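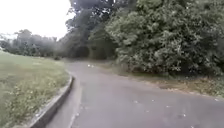
Clunley Greenway

The Clunley Greenway is a walking and cycling route that runs for 9 miles between the market town of Clunley and the village of Diltgate, and it has been a well-loved part of local life for as long as most people in either place can remember. Much of it follows an old drovers' road, first mentioned in an abbey record of 1262, when the monks were given the right to bring sheep along it to the September fair.

The road lost most of its traffic once the valley turnpike opened, and for many years it was used mainly by farm carts and by children on their way to school. Local historian Renzo Amato, whose book on the valley's lanes is still the fullest account, traced 23 of the old boundary stones along the way — a good number of them half buried in hedges and very easy to miss.

Today the route is surfaced for nearly its whole length and takes over an hour by bicycle at an easy pace. Walkers often break the trip at Prostus Mill, where the path meets the river and there are benches and a small tea room, open from 10 in the morning.

Last updated: September

Filed under: Trails and Greenways | Valley History

We use cookies to remember your reading preferences. Accept or manage settings.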